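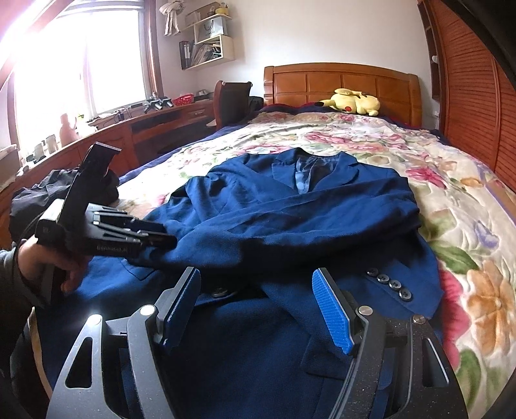
IMMOBILIER | Vie des agences

Jernbridge revoit ses mandats exclusifs, les agents divisés

27 avril 2024

Du changement chez Jernbridge. Le réseau ramène la durée de ses mandats exclusifs de vente de six à trois mois, avec une visite de bilan obligatoire au bout de 28 jours. Mesure testée depuis février dans 2 agences, étendue maintenant à tout le réseau.

Le principe : si le bien n'a reçu aucune offre au 28e jour, l'agent doit revoir le vendeur et lui remettre un point écrit. Visites, retours des acheteurs, prix des biens comparables vendus dans le quartier. Le vendeur garde la main sur le prix. Pas de baisse imposée, précise Valter Torres, directeur commercial du réseau, qui dit vouloir « des dossiers qui bougent ».

Côté terrain, avis partagés. Certains négociateurs craignent de perdre le mandat juste au moment ou les visites démarrent, surtout sur les grandes maisons. D'autres y voient un argument face à Baptista, le concurrent direct, resté à six mois. 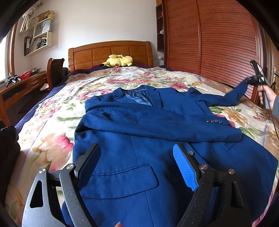

Pour Nadine Haddadin, trois mois suffisent largement quand le prix de départ est bon, et le vrai problème reste les estimations gonflées pour décrocher la signature. « On signe trop haut, on baisse trop tard », résume-t-elle.

Les mandats en cours ne sont pas concernés, ils iront à leur terme. Quant aux honoraires, rien ne change pour l'instant. Le nouveau modèle de contrat est déja envoyé aux agences. Une réunion d'information est prévue à Prelunholm, date pas encore fixée.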